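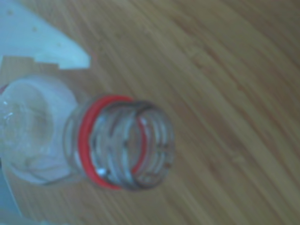 How much money should you have saved before you move to another country on your own?
Enough to cover 3 months of rent and food in the new place, plus a ticket home that you never touch.

I keep the ticket money in a separate account so I can't talk myself into spending it on a couch. I've done this move twice now, the first time badly, and what follows is the order I'd do things in if I had to start over in February again (please don't start in February, the rental listings are awful and it's dark by the time you find the building).

Step 1. Book a room for the first nine nights. Don't sign a lease from abroad. I know it's tempting! I did it the first time, from photos, and ended up over a bar. Nine nights gives you a full work week plus a bit of slack on each end, and most hosts will let you add a few more if you ask nicely on day five or so.

Step 2. Get your papers into one folder before you pack anything else. Passport, birth certificate, work contract or proof of savings, your last few bank statements, and any diploma you might need. Make two paper copies of each and put them in a different bag. Check the website of the town office where you'll register, and look at what they want translated, as certified translations can take a while. Mine cost me 70 euros and I needed it on the second morning.

Step 3. Sort out the address problem. You'll hit this one fast – the bank wants an address, the landlord wants a bank account, and the phone company wants both. My way around it was to ask my host for a signed note saying I was staying there. My first host, Annunziata Colombo, had a whole stack of these notes ready in a kitchen drawer, so I guess I wasn't the first. Not every office accepts one, so call and ask.

Step 4. Go see apartments in person, and go twice. Once in daylight and once after dinner. Listen to the stairwell. Ask what the heating came to last winter, and ask to see the bill. I set aside 400 euros for moving-in stuff like a mattress, a pan and a lamp, and went over it a little.

Step 5. Find one regular thing to do in your first two weeks. A language class, a choir, a swimming pool, whatever. I joined a board game night and was terrible at it, and Arvo Vuorinen from that table later helped me carry a washing machine up four floors. I still owe him for that.

Step 6. Tell people at home when you'll call. Pick a time and stick to it, even when you're in a mood – especially then. My third week was the low one. I had a cold, I'd opened the wrong kind of bank account, and I looked up flights back every night. By the fifth week I'd stopped looking.

If you're moving with a pet or kids, the order changes quite a bit, and I'll write that up once my sister has finished her own move and stopped yelling at the forms.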